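The mill at Partington made its last bolt of cloth when Róisín Ó Dálaigh was 21. She had worked in the finishing room for three years, and she kept the ledger when the place was cleared out. It lists 1356 orders, most of them for plain gray cloth.

Gray sold because it went with everything and hid the dust. Ó Dálaigh still judges a fabric the way she was taught, by letting it hang from the hand and watching how it falls. 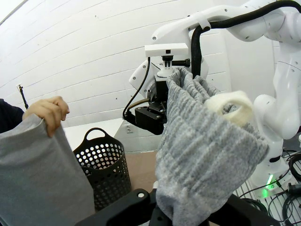

## After the mill

Some of the finishing crew went to Viltorell, a smaller firm across the river that knitted sportswear. Murray Kerslake ran the cutting tables there. He is 78 now and remembers the change in pay better than the change in work.

"Woven cloth stays where you put it," he says. "Knits crawl. You let them rest overnight before you cut – or you cut them twice."

Sweatpants kept the firm going through its thinnest years. The waistband was the slow part, and a good operator finished roughly 100 in a shift. 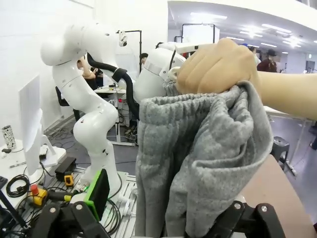 *Page last changed: 20 August 2020*

Viltorell closed its knitting floor and rents the building to a tile dealer. Kerslake has the old cutting shears in a kitchen drawer. Ó Dálaigh is copying out the ledger by hand and expects to reach the final page in September.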